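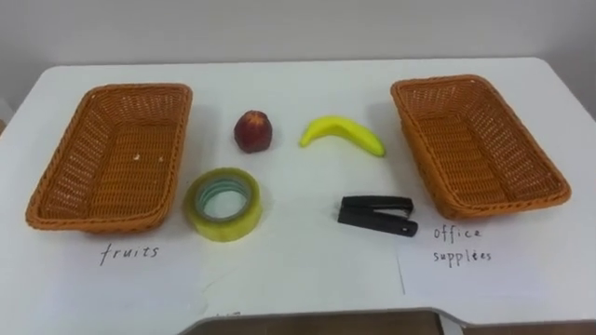
Arnar Oddsson riet mir nach dem ersten Teil dieses Tests, das Sortieren gleich ganz zu lassen und nur Klötze von A nach B zu schieben, denn an der Aufgabenbeschreibung scheitere jeder Bausatz dieser Preisklasse, am Arm selten. Ich habe es trotzdem mit zwei Körben und vier Gegenständen versucht. Seinen Einwand halte ich für halb richtig.

Getestet wurde der **Nirkis**, ein Armbausatz von Vumano mit sechs Gelenken, Parallelgreifer und Kopfkamera. Gezahlt habe ich 2000 Euro, Netzteil und Tischklemmen inbegriffen. Aufgebaut habe ich ihn in unserer Gemeinschaftswerkstatt, die Steuerung läuft auf einem älteren Laptop mit Linux.

## Aufbau

Die Anleitung hat 68 Seiten und ist bis zum vierten Gelenk brauchbar. Danach stimmen die Schraubenlängen in der Stückliste nicht mehr mit den Zeichnungen überein. Zwei Schrauben M3 × 10 waren zu lang und klemmten das Lager, mit M3 × 8 aus dem eigenen Bestand lief es. Die Kabelführung am Ellbogen ist knapp bemessen. Wer den Arm weit nach hinten drehen will, sollte die Zugentlastung einen Schlitz weiter außen setzen. Für alles zusammen habe ich zwei Abende gebraucht, dazu einen Vormittag für die Kalibrierung.

## Die Aufgabe

Links steht der Korb für Obst, rechts der für Bürobedarf. Die Zettel darunter sind von Hand auf Englisch beschriftet, »fruits« und »office supplies«, weil die mitgelieferte Texterkennung mit deutschen Begriffen schlechter zurechtkommt. Einzusortieren sind eine rote Frucht, eine Banane, eine Rolle durchsichtiges Klebeband und ein schwarzer Hefter. Die Körbe stehen leicht schräg zueinander. Gerade ausgerichtet kam der Greifer mit dem Handgelenk ungünstig über den Rand.

## Ergebnisse

Ich habe 93 Durchläufe gemacht. In 69 davon lagen am Ende alle vier Teile im richtigen Korb. Die Zuordnung selbst war selten falsch, die meisten Fehler entstanden beim Greifen.

- **Rote Frucht:** problemlos, solange der Greifer mittig ansetzt.
- **Banane:** gut, wenn sie quer liegt. Zeigt die Spitze zum Arm, greift er zu weit außen, und sie dreht sich weg.
- **Klebeband:** der schwierigste Gegenstand. Die Kamera unterscheidet den durchscheinenden Wickel schlecht vom weißen Tisch. Mit einer zweiten Lampe von der Seite wurde es besser.
- **Hefter:** auf der Seite liegend kein Problem. Aufrecht hingestellt kippt er beim Zugreifen häufig um.

Ein Durchlauf dauert um die zwei Minuten. Der Arm hält vor jedem Griff kurz an, und diese Pause lässt sich in der Software nicht verkürzen. Baldur Kirkegaard hat sie in der Konfigurationsdatei heruntergesetzt, seitdem verfehlt der Arm öfter den Korbrand. Ich bin wieder beim Standardwert.

## Software

Das Programm heißt Bridum und wirkt unfertig. Die Oberfläche vergisst nach einem Neustart die Lage der Körbe, man muss sie jedes Mal neu anlernen. Fehlermeldungen bestehen aus einer Nummer, die Liste dazu liegt in einem separaten PDF. Gut gelöst ist die Aufzeichnung: Jeder Durchlauf wird mit Gelenkwinkeln gespeichert und lässt sich später abspielen. Für November ist eine neue Version angekündigt.

## Bewertung

Mechanisch ist der Nirkis ordentlich, spielarm und leiser als erwartet. Wer Freude am Einstellen hat, bekommt einen soliden Arm. Für den Einsatz ohne Aufsicht würde ich ihn derzeit nicht kaufen.

Drei von fünf Punkten.

Stand: 16.07.2023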